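Frequently Asked Questions

Hi, I'm Lizeth Londoño, and I fix up old desktop computers out of my garage and sell them to people who need a decent machine without spending a fortune. I get a lot of the same emails, so I put the answers in one place. If yours isn't on the list, write to me anyway. I like mail.

Last updated Oct 12, 2023

What exactly do you sell?

Desktop towers, mostly. Office machines that a company got rid of, home computers that sat in a closet for years, once in a while a gaming rig somebody outgrew. I clean them, replace what's tired, put a fresh system on them and test them before they go anywhere. No laptops, sorry! I tried laptops for a while and spent my whole life hunting for tiny keyboard screws.

Are your computers slow because they're old?

Depends what you're coming from. For email, school work, bills, video calls and way too many browser tabs, you'll be fine. Every tower I sell has a solid state drive in it, and that one swap does more for an old computer than anything else I do. If you edit video for a living, I'm probably not your shop (I'll tell you so, too).

How much do they cost?

Most fall somewhere under $312, which was the price of the last really nice one I sold. Plain office towers are a lot less. Prices are on the stock page, and what you see there is what you pay. I don't haggle, mainly because I'm terrible at it.

Can I bring you my own computer to fix up?

Yes, please do! Drop-offs are by appointment at my place on Benda Street. Bring the tower and the power cord and leave the monitor at home unless you think the monitor is the problem. Write down what it's been doing, even if it sounds silly. "It makes a sad noise and then turns off" is a perfectly useful note.

I charge $20 to look it over. If you go ahead with the repair, that comes off the bill.
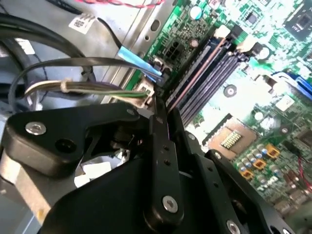 Will you open up my computer without asking me first?

I'll open the case, because I can't tell you much from the outside, but I won't replace or remove anything until you say yes. You'll get an email with what I found and what it would cost, and then it's your call. People sometimes worry that opening a desktop is a big dramatic operation, and it really isn't. Once you can get at that big green motherboard, you've found the part that everything else in the computer connects to, and a lot of my detective work starts right there. I check the seating of the memory, look for swollen capacitors, and give the cables a little push. You'd be amazed how many dead computers just had a loose cable.

What about my files?

I don't look at them. If the drive is healthy I leave it alone, and if I need to replace it I'll copy your stuff to the new one and hand you back the old one in a bag. Please, please make a backup before you come over, though. Drives do sometimes pick the worst possible moment to quit.

If you're buying from me, the drive is always new, so you won't find a stranger's vacation pictures on it.

Do you give a warranty?

You get 6 months on anything I sell. If a part I put in fails, I replace it and you don't pay. It doesn't cover coffee, and it doesn't cover toddlers with crackers. I've seen what a cracker can do to a disc drive.

Can you ship?

I used to. Then in April a tower I'd wrapped like a newborn showed up with its side panel folded in half, and I gave up. Pickup only now, or I can deliver inside Vullen and out as far as the Mac Giolla turnoff. If you live past that, ask me, I might be heading your way.

Do you buy old computers?

Sometimes. I can't use anything that won't run a current system, but I'll take almost any working power supply or case fan off your hands. For the really ancient stuff, call your county recycling line and ask about their electronics days. Don't put it out with the trash.

Which system do you install?

Windows if there's a proper license for the machine, Linux if there isn't or if you'd like it better. My own mother uses Linux and has never once brought it up, so that should tell you how scary it is.

How do I reach you?

Use the form on the contact page. I answer in the evening once the soldering iron is off. If you're writing about a repair, put the word Laner in the subject line (it's the name of my dog, and it's how my inbox sorts the real messages from the junk).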